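The Last One on the Blue Plate

I had promised myself I wouldn't eat it.

You have to understand about the pastries from Denard. They do them once a year, in September, and they do them properly – all those folds across the top, shiny on the ridges and pale down in the creases, and so much butter that the bag goes see-through before you reach the tram. I'd queued since before it was light. I'd bought nine of them, carried them all the way up the hill to Stoltemwood, and by eight in the morning there was one left.

One! I put it on the blue plate, because it seemed to deserve a plate, and I set the plate on the big white table and sat down opposite with my hands in my lap.
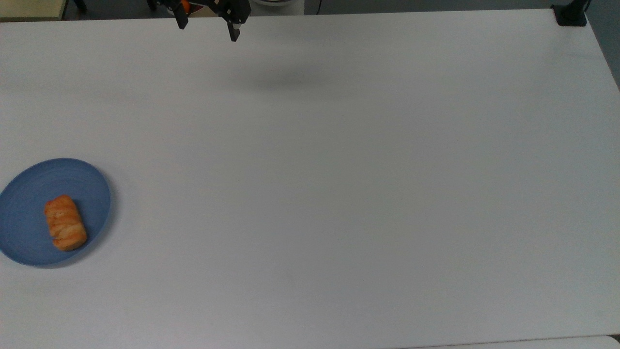 Cut it in half, said my sister from the doorway, and then it isn't the last one any more, is it, it's the last two.

She has always talked like that. She once got out of a parking fine like that. I told her it wasn't ours to cut. It was for our aunt, who was coming in on the boat from Tăng and hadn't had a Denard pastry in her mouth since she left, and who had written me a four-page letter in which three of the pages were about pastry and the other one was about her knees.

"She'll never know there were nine," my sister said.

"She'll know if there's half of one."

So we sat, the pair of us. We talked about the boat, and whether it would be late, and whether our aunt would still wear that enormous green coat. My sister moved her chair a bit closer. I moved the plate a bit further off. She said the crust would go soft if it was left out, and I said it would do no such thing, and then of course I couldn't stop worrying that it would.

I rang the harbour office. A bored young man told me that the boat was number 757 and that it was still sitting outside Stundach, waiting for the fog to lift. Two hours, he said, maybe more. I could hear him eating something while he told me.

I went and stood at the window for a while after that. You can see nearly two miles of water from up there on a good day, but all I had was a grey smudge and a gull. I thought about our aunt in her green coat on a wet bench, telling some poor stranger about the folds and the butter. I thought about how she used to save me the end piece when I was small, and pretend she didn't like it.

When I turned round my sister had her chin on her folded arms and was staring across the table like a dog at a butcher's.

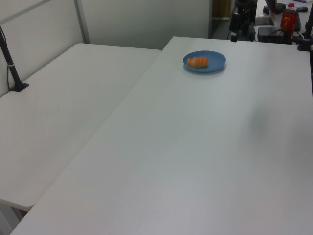 Still one left, and the boat still at Stundach.

"I'll put the kettle on," she said at last, and she got up, and she didn't touch it. I was so surprised that I went and helped her find the cups.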